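Reviews / Club Gear / Hardware and Consumables

Laten adhesive wall hooks, tested on a student manipulation task

Our robotics club at Costigan has run a key-handling exercise since November. A two-arm setup has to take a keyring off a wall hook and put it back. The hooks matter more than we expected, so this review covers the Laten square adhesive hook, bought in a pack of 36.

The plate is a white rounded square with a round center and a small metal hook at the bottom edge. The backing peels off cleanly in one piece. We wiped the wall, pressed each plate for a full minute and left it overnight before hanging keys.

Over the term we logged 1,932 attempts. Five plates came off, all of them after a sideways push from the gripper. Straight pulls and the weight of the keys caused no failures. The Rallel hooks we used before had a deeper curve, which held the ring better but made removal harder for first-year teams. With the Laten, a small lift clears the tip – teams that pull straight out tend to jam the ring.

Two complaints. The center of the plate is the same white as the rest, and our vision code (written for the Plimuteo contest) sometimes lost it under flat lighting. The hook is also short, so two keyrings on one hook will tangle.
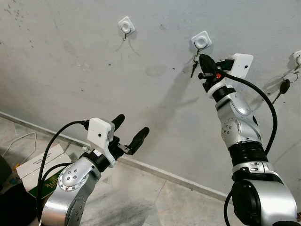
Right gripper up against the keys on the middle hook. Left gripper open.

Removal leaves little behind. A plate warmed with a hair dryer came away without lifting paint; one pulled cold left a gray mark.

Rating: 62 out of 80 on the club's scoring sheet, with most points lost on visibility. We will reorder for the fall group and put a strip of colored tape on each plate.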